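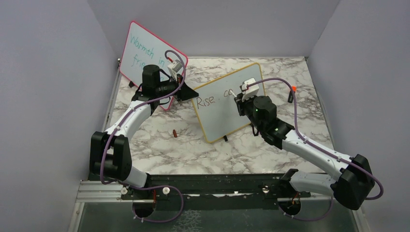 Pink-framed and yellow-framed boards on the marble-pattern table. Lettering on the pink board, in teal-green, starts "Warmth in fri".

PRESS RELEASE - for immediate use

Framed message boards go out to Truvden shops, waiting rooms and front halls

Pink or yellow. White writing surface, a coloured border, a few words put on by hand. Sixty of them going out round Truvden from October, with room for up to 100 if enough places ask.

Prandovex, the Truvden stationery and shopfittings firm, has today opened sign-up for Skorance, its message board scheme. Any shop, surgery, library, café, school office or block of flats with a shared front hall can ask for a board. No charge for the board itself. You get it with a message already on, you stand it somewhere people will pass it, and when you're tired of the message you wipe it and write your own.

That is pretty much the whole idea. Details further down for those who need them.

Why whiteboards

Skorance started with a board propped by the till at the Petrauskas hardware shop on the corner of the market square. It was bought for opening hours. Someone wrote a friendly line under the hours one wet morning, customers read it out loud while they waited, and within a week people were asking what tomorrow's would be. The opening hours ended up on a bit of card in the window.

Uldis Vasiliauskas, who runs the scheme for Prandovex, was one of the customers.

"I went in for hinges," he said. "Stood there, read the board, came out in a better mood than I went in. Forgot the hinges. Had to go back. So I read it twice. And I thought, we've got a stockroom full of boards, what are we doing with them? Most get bought for rotas. Nothing wrong with a rota. But you could do this as well."

The firm looked at printed posters first and dropped them. Posters go up and stay up until the corners curl. A board gets changed. Handwriting also gets read, Mr Vasiliauskas said, where a printed notice gets walked past, and a slightly wobbly line is fine and nobody minds if it breaks in an odd place.

The boards

Two frame colours this year, pink and yellow. The pink is a strong one, leaning to red. It was picked to show up in a dim hallway, and it does. The yellow is for places that are already busy with colour, or that just like yellow. White writing surface on both.

They can stand on a counter leaning back against a wall, or be hung. Hooks not supplied, please use your own. Anyone standing one on a smooth worktop should put something behind the bottom edge or it will slide. A folded cloth does it. A strip of felt is neater.

A plain grey frame was tried and turned down by everyone asked. A blue one was liked but clashed with the surgery's own notices, which are blue, and patients kept reading it for appointment news. May come back another year.

The writing

First messages are lettered by Sigita Kļaviņa, who has painted shop signs in Truvden for years and says a whiteboard is harder than a fascia. The pen skids. The edge of your hand takes off the line above. She works from the top down and keeps a clean rag under her wrist.

"People write too small," she said. "They get a nice big board and then write as if it's a postcard. Start big. If you run out of room go down a line, that's what the line underneath is for. Four or five words is plenty. Leave white round it."

Her other advice, taken down at the trial evening and passed on to every host:

- One colour of pen per message. Two looks like a sale.
- Greens and blues read well on white. Yellow pen dosen't, whatever colour your frame is.
- Say the line out loud before you write it. If it sounds like a greetings card, try again.
- Wipe with a dry cloth first, damp one after. Let it dry before writing or the pen goes to beads.
- Don't use spray polish. Ever.
- Names only with the person's say-so. "Happy birthday Aigars" is lovely if Aigars is happy with it.

The opening messages are about warmth, neighbours, company, a cup of tea, that sort of thing. Deliberately mild. Hosts are free to go funnier once it is their board.

What the trial showed

Small trial, six hosts, spring and early summer. The Petrauskas shop, the surgery waiting room, the library, two cafés and the entrance hall at the flats behind the bus station.

Mixed, to be fair. The library changed its message every morning and never missed. One café changed it twice and then wrote the soup on it, and has carried on writing the soup on it, and has been told that's allowed. At the flats the board was moved from the ledge by the post boxes to the window sill and back again several times by residents with different views on the matter. It is now on the ledge.

Līga Laur, who looks after the front desk at the surgery, asked to keep hers.

"Waiting rooms are grim," she said. "Everything on the wall is telling you off. Wash your hands, turn your phone off, don't be late. Then there's a pink board with something kind on it. People look at it. One gentleman asks for the pen every time he's in. His spelling's terrible, we leave it."

Not everybody was won over. Justinas Kivi has the shoe repair stall in the covered market and said no to a trial board. He has since said yes, to a yellow one, on the condition that he writes it and no one else touches it.

"I don't want to be cheered up at eight in the morning by a board," Mr Kivi said. "But if it's me doing the writing that's different. I've got some good ones. Some of them I can't put up."

How to ask for one

Write to Prandovex at the Truvden office, or call in at the trade counter before 4pm. Say what sort of place you are, where the board would stand, and pink or yellow. If you don't say, you'll get whichever is on top of the pile.

Boards go out in the order requests come in. First 60 are ready. The rest, up to the 100, will be lettered as they are wanted and may take a little longer, Ms Kļaviņa has a shop front to finish. Collection from the trade counter if you possibly can. Delivery inside the town only.

Each board comes with one pen, one cloth and a card with the lettering tips. Replacement pens are at normal counter price. Hosts are asked to do three things - keep the board where the public can see it, keep it clean, and change the message when it starts to go unnoticed. No forms to send back. A photo now and then would be nice.

Boards stay with the host for as long as they are being used. If it's ended up behind a filing cabinet please bring it back, someone else will have it.

Schools: please note the scheme is for offices, entrance halls and corridors. It isn't for classroom sets. Classroom boards are a seperate order and there is a different price list, ask for Aigars Priedītis at the trade counter.

Lettering evening

There will be an evening at the Prandovex trade counter in October, starting 6pm, for hosts and anyone curious. Ms Kļaviņa will show how she sets out a line and then everybody has a go. Boards and pens provided. Bring an old cloth and wear something you don't mind getting ink on, it does come out of most things but not wool.

Mr Priedītis will be on hand with the frames for anyone who can't decide on colour. He would like it known that he prefers the yellow.

Tea and biscuits. Parking in the yard, mind the step at the side door. The step is being fixed but possibly not by then.

Notes for editors

Skorance is written with a capital S only, no hyphen, no exclamation mark.

Prandovex supplies stationery, display boards and shopfittings to businesses in and round Truvden. The Skorance boards are paid for by the firm. There is no advertising on them and hosts aren't asked to put any.

Mr Vasiliauskas and Ms Kļaviņa are both free for interview, mornings best. Ms Kļaviņa would rather not be photographed, her hands are fine. Mr Kivi will talk to reporters at the stall if they bring shoes.

Please spell Kļaviņa and Priedītis with the marks if your system can manage it.

Contact: Uldis Vasiliauskas, Prandovex, Truvden office. If he's out leave a message with the trade counter and he'll ring back same day.

ENDS

Recent from Prandovex
Trade counter: new autumn opening times
Price list for classroom boards and pens
Getting old ink off a whiteboard - what works
Petrauskas window display wins market square vote
Wanted: used display stands in good order
Side door step, update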